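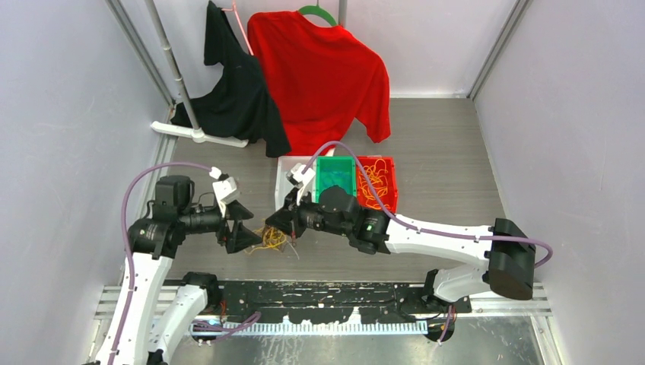
# Odcombe Cable Guard Kit for two-arm cells

If you run a pair of arms that sort soft, stringy things, you probably know the sinking feeling already. A loop of cord gets picked up along with the piece you wanted, the wrist turns, and suddenly the camera cable is going along for the ride. We had exactly that fault on our Castine cell in January — the cable pulled tight over the wrist, the camera dropped out, and the arm kept moving for a good while longer than any of us liked. No one was hurt, but we lost a connector and a fair bit of sleep!

Ekrem Altıntaş went back through the log and found 63 camera dropouts we'd been putting down to software. The kit grew out of his repairs, and we're very fond of it.

**What you get**

- Skamance breakaway coupler, lets go at 100 newtons
- Soft cable clips for the forearm
- 2000 mm spare camera lead
- Stop relay, wired to halt both arms when the coupler parts

Please isolate the power before you reach in to clear a snag, even a tiny one. And leave enough slack for the wrist to turn fully both ways (we were too tidy the first time and had to redo the lot).

Mabula controllers need the adaptor, part 363, ordered separately. Colour choice is grey or black.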